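Contra la caja que se pierde

Weidong Ye

2025-07-19

Vivo desde hace diez años en una lengua que no es la de mi madre, y todavía hay palabras que me parecen mal repartidas. Una es "estuche". En mi casa de niño todo tenía el suyo: las gafas, los palillos de viaje, el termómetro. En español la palabra suena a cosa de colegio o de joyería, y quizá por eso las personas tratan sus estuches sin mucho respeto. Quiero defenderlos, y quiero empezar por el más pequeño que uso, el de los auriculares.

En abril perdí un auricular en el tren de Trevcombe. El estuche estaba en mi bolsillo todo el viaje. Me los quité para escuchar al revisor, puse uno en su hueco y dejé el otro sobre la rodilla, porque pensaba volver a la música en un momento. No volví a la música. Bajé en Mottram con medio par, y durante varias semanas escuché el mundo por el lado izquierdo.

Un compañero me dijo que la culpa era del invento, que los auriculares con cable no se pierden. Tiene razón en parte. El cable era una especie de correa. Pero yo he pasado muchas tardes de mi vida deshaciendo nudos de cable, y no las echo de menos. Lo que antes hacía la correa ahora lo tiene que hacer la costumbre, y la costumbre es más barata, aunque tarda en llegar.

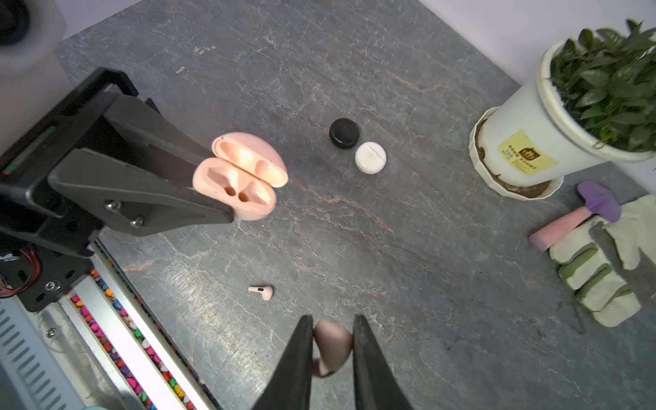

La costumbre que yo propongo es muy simple. El auricular puede estar en dos lugares: en la oreja o en el estuche. La mesa no es un lugar. El bolsillo de la camisa tampoco, ni el borde del lavabo, ni el platito de las llaves, que en muchas casas es un cementerio de cosas pequeñas. Primero se abre la tapa, después se quita uno y se guarda, después se quita el otro y se guarda. Se cierra. Son gestos que caben en una respiración.

Sé que esto puede parecer una manía. Mi hija lo llama "la ceremonia" y se ríe de mí, con cariño, espero. Ella deja los suyos donde le cae la mano, y luego levanta los cojines del sofá enfadada con los cojines. Yo no le digo nada, o le digo poco. Cada persona tiene que perder su propio auricular en su propio tren.

Tengo además una opinión sobre los colores, que es menos popular. Casi todos mis conocidos compran los auriculares blancos o negros porque les parecen serios. A mí me parece una mala elección. Lo negro desaparece en una mochila y lo blanco en una sábana. Un rosa claro, un amarillo, un verde de caramelo se encuentran antes. Cuando por fin compré otros, en una tienda de la calle Flumwood, el vendedor me preguntó si eran para regalo. Le contesté que eran para mí, y que tenía 26 colores de camisa y ningún motivo para tener miedo de uno más. Exageré con las camisas.

También me gusta que los huecos tengan la forma de lo que guardan. En una caja cualquiera se puede meter cualquier cosa, y por eso acaba con monedas y pelusa. En el estuche de los auriculares, un hueco vacío se ve enseguida y pregunta por su dueño. Ojalá mis cajones preguntasen tanto. En el de la cocina llevo buscando desde el invierno el tapón de una botella Cisari, y el cajón no me dice si lo tiene.

No pido que todo en la vida tenga un hueco con su forma. Sería una casa triste. Pido solamente que, cuando alguien se ha tomado el trabajo de hacerlo, lo usemos. Mi auricular izquierdo, el viudo, sigue guardado en su estuche viejo, con la tapa cerrada.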